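Questions I keep getting about the toy library

I've been running the Cerovley toy library out of the back half of the old reading room for a good while now, and the same things land in my inbox over and over. So I've finally written it all down (last tidied up on 31 March 2025). If yours isn't covered, email me and I'll add it!

What is a toy library, then?

It's just like borrowing books, only noisier. You join, you pick things off the shelves, you take them home for three weeks and you bring them back. We've got 212 sets on the list at the moment, from baby rattles up to those marble runs that eat a whole weekend.

How much does it cost?

Membership is £34 a year per household, however many children you've got. Grandparents can join on their own card or share yours, I really don't mind which. If the fee is a stretch, have a quiet word with me and we'll sort something out.
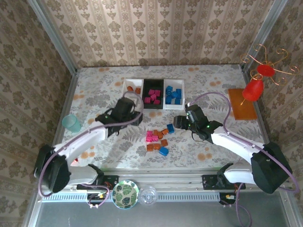
How many toys can I take at once?

Four sets per card, and a big box like the train track counts as two. Over the school holidays I let people have six, as long as the shelves aren't looking bare.

Do I have to clean things before I bring them back?

A wipe with warm soapy water is lovely, thank you. Please don't put anything in the dishwasher, I've had some very sad wooden puzzles come home that way. I clean everything again myself before it goes back out, so don't lose sleep over a sticky fingerprint.

What happens if we lose a piece?

Tell me, that's all! I keep a tub of spares and there's a good chance I can fix it on the spot. If it's something the set can't do without, like the die from a board game, I'll ask you for the price of a new one, usually a pound or two. Have a rummage under the sofa first, mind. And check the car seats.

Can I donate old toys?

Yes please, but ask before you turn up with a carload. Big toddler bricks are always welcome, in any colour, and I never seem to have enough of them to go round. I can't take soft toys or anything with a frayed lead. 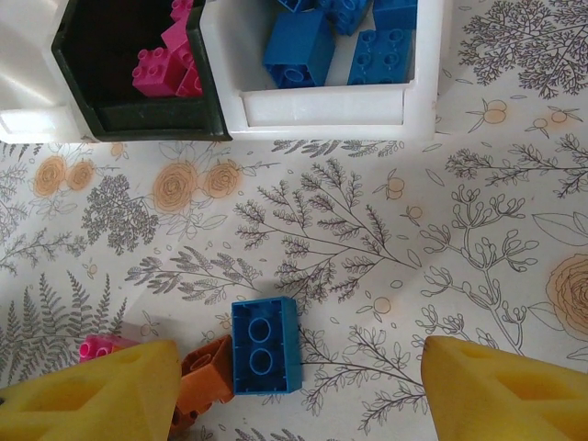 Sofia Figueiredo wrote in to say that her two share a card and squabble over it, and could they have one each without paying twice? They can. Extra children's cards are free, they just all count towards the same four sets.

Can I reserve something?

You can, by email or on the clipboard by the door. I'll hold it for a week. November is when everyone wants the party games, so get in early for those.

Who do I ask if you're away?

Majdi Qaisi has the keys and knows the shelves better than I do. He's there for the morning sessions and he can sign up new members too, so bring something with your address on it.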